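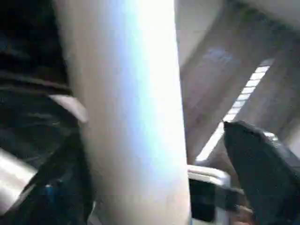

Good practice for wrist cameras starts with a rule that sounds too simple to write down: before you record anything, look at what the camera gives you when the gripper is where it will be working. Most of the faults we find in this course come from skipping that look. A wrist camera sits very close to its subject, so a plain object can fill the view from top to bottom and show no texture or markings at all. The pale cylinder in the opening view does exactly this, and with the dark finger next to it and a bright strip that looks like a ceiling light behind, it gives you three of the problems covered in this handout. Keep it open while you read sections 2 and 3.

Unit 4 handout: House rules for wrist-camera work
Course lead: Mavis Villanueva
Revised 9th November

1. Scope

These rules apply to both benches in the Plirnley lab and to any arm that carries a camera at the wrist. They don't replace the safety induction. If you haven't signed the induction sheet you may watch but not operate.

The course uses three words with fixed meanings. "Must" is a requirement, and work that breaks it is not marked. "Should" is the normal way of doing it, and you can depart from it if you write down why. "May" is a free choice. Published standards use similar wording, so get used to reading for it.

2. Light and exposure

You must set exposure with the object in place. Setting it on a bare bench and then bringing in something pale gives you an object with no shading left in it, and shading is often all you have for judging how a smooth surface curves.

Ceiling lights in view are allowed. They should not be the thing the camera is exposing for. Lock exposure and white balance at the start of a session, write both values in the log, and leave them alone until the session ends. If somebody changes the room lighting halfway through, close the session and start a new one.

Look at the dark parts too. Black rubber and black housings lose their detail first, and compression makes it worse. If you can't find the edge of a finger by eye in a still, don't expect the contact-labeling exercise to go well.

3. What counts as a grasp

This section causes the most arguments during marking, so read it twice.

A finger close to an object is not a grasp. You must not label a single still as "held" on closeness alone. From the wrist, a narrow gap can vanish behind the object or behind the finger, and a gap you can see tells you only about that side. Use "near" when you can't confirm contact from the still and have nothing else to go on.

To label "held" you need at least one of these:
– a force reading above your stated threshold
– a gripper width that has stopped changing while the close command is still active
– a second view that shows contact on both sides

Write the source next to the label. "Held (width)" is fine. "Held (looks like it)" will be sent back.

The same goes for naming objects. If no printing or markings are visible and you did not set the object out yourself, write its shape and color and stop there. "Pale cylinder" is a good label. Guessing at a cup or a tube puts an error in the data that the next person has no way to catch.

4. Two arms on one bench

When the other arm may enter the workspace, you must agree on who moves first before either controller is enabled. Say it out loud and enter it in the log. The arm that is not moving must be in hold, with its operator's hand off the teach pendant.

Hardware in the background should be labeled "hardware" unless you can tell which part it is. In the September round a cable guide was marked as a gripper in 57 stills, and all of them had to be done again.

5. Speed and stopping

Speed is capped at 80 millimeters per second whenever the fingers are within a hand's width of an object. The cap is set in the Guvent controller profile and you must not edit the profile. If your task needs more speed, ask first.

Test the stop button at the start of each session – press it, confirm that motion stops, reset, log it. A session with no stop test in the log is not valid, however good the data is.

6. Files and logs

Recordings go in the Skarix folder under your group name. Do not rename files after upload. The current set holds 3592 stills, of which 182 are set aside for the marking exercise and must not be used for training. Check your file list against the set-aside list before you run anything.

Each log entry should have:
– operator and second person
– arm used, and whether the other arm was enabled
– exposure and white balance values
– stop test result
– anything unusual, even if it seemed minor

7. Before the next session

Read chapter 3 of the Tran notes, including the part on occlusion. Then go back to the opening view and write one label for the cylinder and one for its relation to the finger, following section 3. Add a sentence saying what further reading or view you would need before changing the second label. Half a page at most. Bring it on paper, with your group name at the top.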